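Can it do the washing yet?
Berenice Cisneros reports from the laundry end of automation

Every spring somebody writes in to ask when a robot will be along to do the ironing. The question used to come with a laugh attached. This year it came with a budget code, from Mawuli Sulemana, who runs the linen side at Gedow and would like to know whether to replace two folding tables or wait a bit and replace the folding.

So I have spent more of the last month than I planned reading about trousers.

The sales pitch has not changed much since I started this newsletter. A machine lifts a garment from a heap, shakes it out, folds it and puts it on a pile, and there is piano music. What the film leaves out is the length of the pause before each move, and the fellow standing by with a spare shirt. I have sat through 11 of these films and I still couldn't tell you how any of the garments got dry.

Drying is where I would start. Big dryers have been doing the bulk of it for longer than I have been alive, and very well, but there is always the one waistband or pocket that comes out damp. At home you hold the thing still with one hand and point something hot at it with the other. You move the heat about, you shift your grip when the cloth bunches, and you think about supper. For a machine it is two jobs at once on an object that changes shape whenever either job is being done.

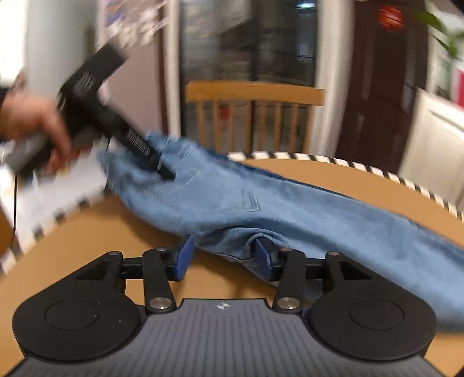
Why jeans are worse than towels

Towels are the favourite of anyone with a folding machine to sell, and I don't blame them. A towel has four corners and no opinions. Jeans have two legs, thick seams, pockets that catch, and a way of twisting at the knee so that the front of one leg ends up facing the same way as the back of the other. Adom Amegashie, who fixed sewing machines before he moved on to handling equipment at Trurer, told me denim is easy to pick up and awful to put down. Two fingers will hold a fold of it all day long. The trouble is everything hanging off the fold.

He has a soft spot for simple two-fingered grippers all the same. A hand with five fingers costs a great deal and breaks in five places. With two you can pinch, drag, lift and let go, and he reckons that covers most of what people do to a pair of trousers, provided somebody clever decides where to pinch. The deciding is the expensive bit. 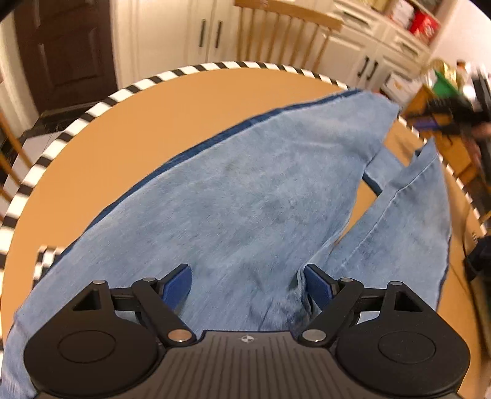
I asked him how he would go about it himself. Waist first, he said, get that straight, then run down one leg and pull the hem out, then the other leg, then bring one over the other and fold up from the bottom. I tried it on my own kitchen table with my eyes half shut, pretending to be a machine, and lost the left leg over the side twice. The cat was no help.

What you can buy now

Less than you would think, if it's mixed clothing you want folded. For flat linen the choice is decent: feeders, ironers and folders that take sheets and towels all day, so long as a person puts the edge where the edge should go. For clothes, most of what is on offer still wants a human to lay the garment out neatly first. Augustina Kpodo at Nurley trialled one of these last October and wrote to say that by the time her staff had smoothed a pair of work trousers flat enough for the machine, they had done the hard part and rather resented handing over the easy one. The machine went back. The crate it came in is now used for lost socks, and she counted 469 of them at the last clear-out.

Kekeli Bonsu at Tikkanen takes a sunnier view and would like it recorded. He thinks sorting will go first, then loading, and that folding clothes will arrive later and by the back door, slowly, in places where a job taking four minutes at three in the morning bothers no one. I can believe that. My own jeans have been waiting on the back of a chair for a good deal longer than four minutes.

As for Mawuli, I told him to buy the tables. He has asked me to put that in writing, so I have.

Anyone with a folding machine that copes with denim is welcome to bring it to our open morning on 6th May. I will supply the jeans.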